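We use cookies to remember that you have already closed this box. By continuing to browse you accept this. [OK] [More information]

The gripper that would not let go of nothing

23 November 2020

I have spent most of this month arguing with a robot about whether it was holding something. It said yes. I said no. The robot had the log files, so for a while it was winning.

The job is simple enough to explain at a family dinner, which I have done, to no applause. The arm reaches down, closes on a piece of cloth, lifts it, moves it over and lets go. We run it 30 times, Venla Suominen writes down what went wrong, and I go and get coffee. On a good day she writes very little.

Then we installed the Fultent update, and the arm began to celebrate early. It would come down over the cloth, close on air a good inch above it, report a firm grip, and carry its imaginary cargo across with great care. It even slowed down for the turn. I have had coworkers like that. 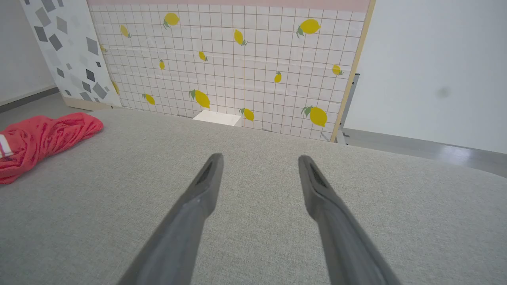

The trouble with a false grip is that everything after it looks fine. The arm follows its path, the timer stops where it should, and the run gets a green check mark. Out of one batch of 30 we had 17 green checks for moving no cloth at all. You would think the wrist camera would settle the matter, and for a person it does: two dark fingers standing wide apart, a bunched-up red cloth off to the left, plain gray fabric between them and it. But the software wasn't asking the camera. It was asking the motor current, and the motor current had been rescaled in the update so that 256 meant "I feel something" where it used to mean "I am slightly stiff this morning."

I first blamed the cable, because I always blame the cable. Kauko Peltonen blamed the finger pads and changed both of them. Matúš Oravec read the release notes, a thing neither of us had thought of, and found the new scaling in a line near the bottom, under "minor improvements."

We put the threshold up to 800 and the lying stopped. The next batch had four failed grips, all of them reported as failed grips, and I was happier about those four than about any success since April.

There is a safety side to this that I like less. The same reading decides when the fingers back off if they meet something they shouldn't, such as Kauko. So the pinch limit now has its own number in its own file, and nobody gets a hand in there with the power on until we've tested it properly with a foam block. Kauko has offered to be the foam block. He has been told no, in writing.

Still to do: make the arm check its finger gap before it claims anything. Closed all the way means you have nothing, my friend. Venla suggested this in the first week. I found it in her notes yesterday, underlined.

Get new posts by email. Enter your address and we will write when there is something to say. Unsubscribe at any time.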